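Sim arm base offset after I moved the mounting block — gripper lands short every time

Posted in Cells and Setup, April
328 views

Two arms on one table in sim. Gray one on the pedestal at the far end is parked, never moves. Black one on the orange block does all the work. I shifted the orange block toward the middle of the table last night and now every pick lands short. Goes for the yellow block, fingers come down just behind it. Same miss on the cyan cube. Before the move it was fine.

Already tried: re-zeroed all joints, reloaded the scene, swapped the gripper file for the older Halwood one. No change. Do I have to redo teh whole calibration or is there one number somewhere? Render of the table is at the bottom of the thread.

irkport_bench

Had this on 2 cells. You moved the block but the arm's base frame is still where it was. The planner reads its own copy of the base pose, not the one in the scene file. Open the cell config, find the base entry for the black arm, type in the new block position. Save, restart the planner — reload isn't enough, it keeps the old one cached.

Then check it before running a full job. Send the gripper to a point 40 mm over the yellow block, open, no grasp. Look from the side and from straight above. If it's centered both ways you're done. If it's off in height only, you forgot the thickness of the mounting block, add it to z.

Don't touch the joint zeros again. If you saved the re-zero put the old values back first or you'll be chasing two errors at once.

gantry_dan_no

reinstall it. worked for me on the Alemov build

slowaxis

First answer is right, reinstall will just wipe your config. One more thing, the parked arm. Its collision shape has its own base entry too. You didnt move that one so leave it alone, but after the restart turn on the collision overlay and make sure both shapes sit on their arms. Mine was off once and the planner took weird long detours round nothing.

Also clear the dominoes out before you test. One bad approach and you're resetting the row. In our config the base entry is on line 259, yours will be near the arm name, just search for it.
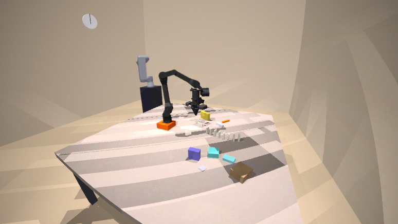

Render: Rüegg sim viewer, uploaded by original poster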